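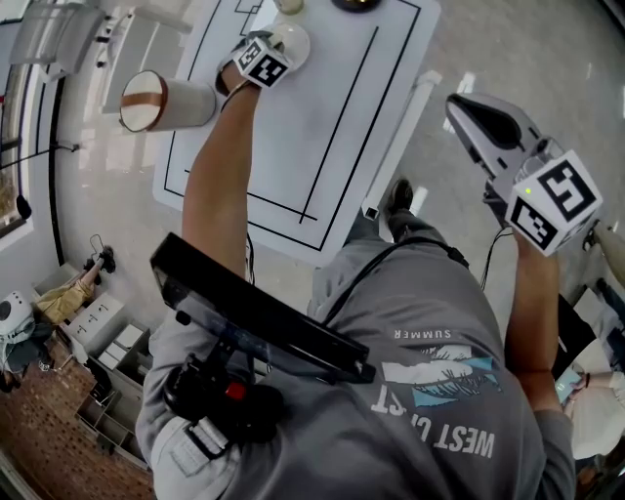
Search this site Enter keywords Go

Progress report for March: Ildale table-setting room

It's been a lovely month at Ildale! The cup and bowl tasks are up and running, 18 layouts are written up, and the Stisten tables have been taped.
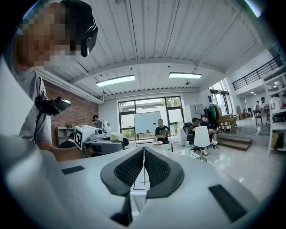

Our next big push is the clearing-away set, with 9 layouts to draft before the Gondau visit. The room suits it well: two bright strip lights under the white metal ceiling, and a low white shelving unit against the brick wall that we'd love to bring into the tidying tasks. We'd like 3 more crates of tableware for it, please.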